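A few posts on teaching robots to do kitchen jobs by remote control. I've spent a month of evenings on this and I'm less convinced than when I started.

The pitch, as Anent puts it in their newsletter, is that you no longer program the robot. You show it. You hold a controller, move the arm through the job, do it again a good many times, and a model learns to copy you. Fine. I've done the showing. It is a slog.

My set-up: a simulated kitchen from a package called Thibodeau, run on a desktop at Arasgate, which is a shared workshop with poor heating. No real arm, no real sausage. You steer with a handheld controller and watch the screen.

The task I was given was "put the bowl in the microwave". A child could do it. It took me 16 goes to get one I'd be willing to let anybody learn from.

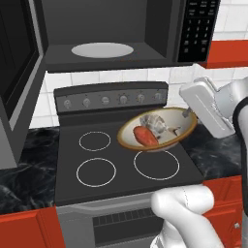 Bowl over the hob, microwave door open, turntable waiting. Sausage and what I take to be garlic on board.

Look at the grip. One slim finger hooked over the rim, on the right side, and everything hanging off that. I'd never carry my tea like this. With a controller you take whatever hold you can get and then live with it for the rest of the run.

And look at the tilt. I can't feel the weight of anything, so I find out the bowl is leaning by seeing it lean. Someone with their hand on a real bowl would have corrected it before they'd noticed. None of that correcting gets into my recordings. What gets in is my late, jerky version of it.

People say "the robot learns from human skill". Which skill? I've got 20 years of putting bowls in microwaves and I used none of it. I used a month of being bad at a controller.

The other method is taking a real arm by the wrist and walking it through the job. I had a go on the one at Brastovwood in January. Much nicer. You can feel when you're about to hit something. But you're standing right where the cameras want to look, and your own arm gets tired long before you've got enough runs.

So back to the simulator, where you can do it sitting down.

Numbers, as somebody will ask. The set I was adding to had 1373 runs in it when I last looked. I opened a handful at random. Several had a long pause in the middle where the person was plainly working out which way to turn the wrist. I know that pause well. I've recorded it myself.

Does a model copy the pause? I asked and was told it "mostly averages out". Mostly is doing a lot of lifting there.

I'm told more runs will fix it. Perhaps. But if we're all clumsy in the same way, and we are, as we've all got the same controller, then more runs is more of the same clumsiness.

What would change my mind: move the microwave. Swap the bowl for a mug with a handle. Have 3 people who've never met teach the same job and see whether the results look anything alike. I've asked for that test and I'm still waiting.

To be fair to it, the kitchen is good, better than mine. Tiled wall, marble worktops, orange-red cupboards. I have grown fond of the cupboards.

I'll do another batch next week, since I said I would. If anyone has found a way to rotate the wrist without the elbow wandering off, please reply. Replies telling me to buy a better controller will be read in silence.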